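Print this message | E-mail this message to a friend

[erkero-players] Re: Is Garside worth the climb before the third bell?

From: Yen-ting Siu
Date: Jan 1, 2018

> I've got 30 hours in Erkero now and I keep bouncing off the
> Garside section. I can get up to the broken lift, but by then
> I'm out of lamp oil and the wardens find me every single time.
> Should I go do the harbor first and come back with the second
> lamp? Also, does the co-op mode change where the wardens
> walk, or is that just my brother being noisy?

Oh, please don't skip it! Garside is my favorite part of the whole game and I would hate for anyone to come at it with the second lamp, which makes the whole climb feel like a stroll. I've played it through 8 times (twice on the hard setting) and I still find new ways up.

First thing, stop using the main stairs. I know the map more or less points you at them, but the wardens up there overlap and you burn half your oil standing in corners waiting for a gap. Go left at the fountain, through the dye shop, and out the back window onto the drying lines. You can cross three roofs with your lamp shut off completely, since the moon does the work for you. When you drop down you're one floor under the lift and you've used no oil at all.

Second, the wardens listen more than they look. Crouching on the slate is quiet, crouching on the tin is not, and jumping from tin to slate is the loudest thing you can do short of breaking a window. If you have a bottle, throw it into the courtyard before you cross the tin part. They'll all go down to look and they take forever walking back up. I usually have time to rob the counting room on the way, and there's a spare flask of oil in there behind the ledgers.

As for co-op, yes, it does change things. With two players the warden by the lift walks a longer loop and there's an extra one on the balcony. Your brother may also be noisy — I can't rule it out. What works for us is one person staying low in the dye shop and ringing the counter bell whenever the balcony warden turns around. It's silly and it works every time.

I also want to put in a word for the Jilley mod, if anyone here still hasn't tried it. It puts back the footstep sounds from the early builds, and suddenly you can tell what floor a warden is on just by ear. I did the whole Garside climb with the screen brightness way down and it was the best evening I've had with a game since September. It's a small download and it doesn't touch your saves. Turn off the shadow option in the Jilley menu if you're on an older machine, though, as it made mine crawl.
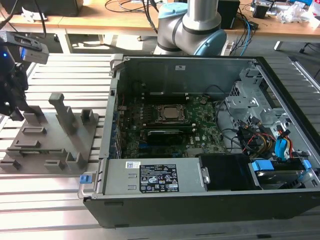

Desktop tower with the side panel off.

Somebody asked last month whether Prestia is ever going to do a proper sequel. I have no inside knowledge, but I'd be happy with more of exactly this. What I love about Erkero is that it never tells you you're doing it wrong. I once got to the top of Garside by locking every warden in the wash house, one by one, and the game just had the bell keeper ask me where everybody went. He has a line for that! Somebody sat down and wrote it!

One more tip before I forget. The door at the top of the lift shaft takes a code, and the note with the code is in the harbor, so it looks like you're stuck. You aren't. It's 901 in every game I've started, and you can just type it in. I went back and forth on posting this, but you'd already be at the door by then and it's a long walk to the harbor.

If you want company for the co-op run, I'm usually on in the evenings and I don't mind being the one in the dye shop. Write to me off the list and we'll set something up. And do tell us how the roofs go — I want to know if the bottle trick still works after the last patch, because I've been holding off on updating until I finish my no-lamp run. I'm 12 floors up and I haven't saved enough.

Yen-ting

Print this message | E-mail this message to a friend

Recent messages on this list
Harbor flooding bug, second lamp missing
Jilley mod and the shadow option
Best use of bottles?
Hard setting: oil prices
Bell keeper lines, a running list
Looking for a co-op partner, evenings

Last updated: when the newest reply was posted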